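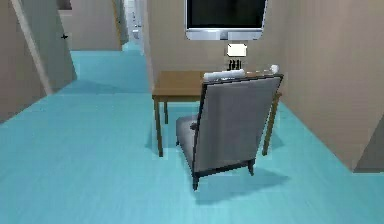 Photo: screen capture by Godelieve Bakker, from the Zavik indoor scene set

Zavik 3 review: a navigation simulator for small teams

Zavik is a desktop simulator for testing indoor navigation software before it goes on a real machine. You load a flat or an office, choose a camera height, plug in your own planner and let it run. I have used version 3 for most of August, mainly to test how a planner copes with furniture and half-open doors. The version I replaced was two years old and I was not sorry to see it go.

Installing it took under an hour on Linux. The installer asks for a licence file, then fetches the scenes, and the scenes are the slow part. You get 200 of them with the standard licence. They are plain to look at. Walls are flat beige, the floor in the flat I used most is turquoise all over, and shadows are soft grey patches. If you want to train a detector that will work on real camera pictures, buy something else. Van den Broek sells a scene pack with better materials, but I have not tried it with this release.

For planning work the plain look bothered me very little. What I need is sensible geometry, and most of that is good. The room with the desk and the grey armchair became my standard test. The chair is pulled up to the desk, so there is a lot of clutter at leg height and a tall chair back hiding part of what is behind it. There is a door standing partly open on the left, and past it the floor carries on to a narrow corridor. A planner that treats the desk as a solid box will get through here easily. One that tries to go between the legs will not.

Collision shapes are where Zavik has improved most. In the old version every chair was a block. Now legs are separate, and you can switch between the simple and the full shape for each object. Full shapes slow things down. With simple shapes my machine managed 20 runs side by side, with full shapes only 3. I ended up using simple shapes overnight and full ones for checking the failures.

The path viewer is also good. It draws the planned route and the driven route together and lets you step back through the log to the point where they part. I found a fault in my own costmap code that way: it was clearing cells behind the chair back that the camera had never seen. I had been blaming the local planner for that.

Less good is the door handling. Doors can be set to any angle, but the setting is kept with the scene and not with the test, so changing one door changes it for every test that uses the room. I now keep copies of the rooms I care about. The support desk at Prurnberg, who make the software, replied the same day and said a fix was planned. They gave no date.

Small objects are hit and miss. Several things on desks and shelves are so simple in shape that I could not tell what they were meant to be, and their labels in the object list were no help. It does not matter for driving around. It would matter for anyone working on search tasks, where the goal is to find a named thing.

The scripting side is Python and reads clearly. I ran over 3000 episodes from one script with two crashes, both when a log file filled the disk. The manual is short and skips the sensor noise settings almost completely, so expect to read the sample code for those.

I would buy it again for planner and control testing. For perception work I would look at the Andberg simulator first, which costs more and needs a better graphics card.

Godelieve Bakker
August 25, 2018

Comments

mapmerge: Same trouble with the doors here. You can override the angle in the start-up script if you load the room first and pause before the first step. Not in the manual.

T. from the lab: Does the full collision shape work with arms as well, or only with a wheeled base?

Godelieve Bakker: I only tested a wheeled base, sorry. @mapmerge thanks, I'll try that.

oldcostmap: We went with Andberg and I half regret it. Nicer pictures but the log viewer is poor - we wrote our own in the end.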